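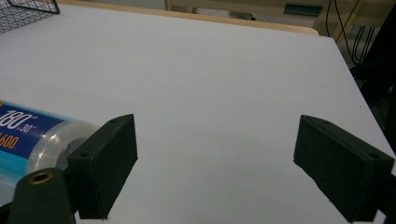
Cling wrap keeps losing its end on the roll
Posted 28/05/2021 by yip_666

Clear plastic wrap, used on a white work surface. After each cut the loose end snaps back and bonds to the roll. Picking at it with a fingernail splits the film lengthwise, and the split then follows every turn. Is there a way to find the end and lift it in one piece?

Gebhard Berchtold
Turn the roll slowly under a low side light until a faint line shows across the width. Press packing tape over it, half on each side, and pull at a right angle – not along the roll. If the film has already split, cut across the top 3 layers with a blade and start again from there.

pluvov
freezer for 10 min, works for me

Tarnetti2857
Fold the last half inch back on itself after every cut. The doubled edge is easy to find and doesn't cling as hard.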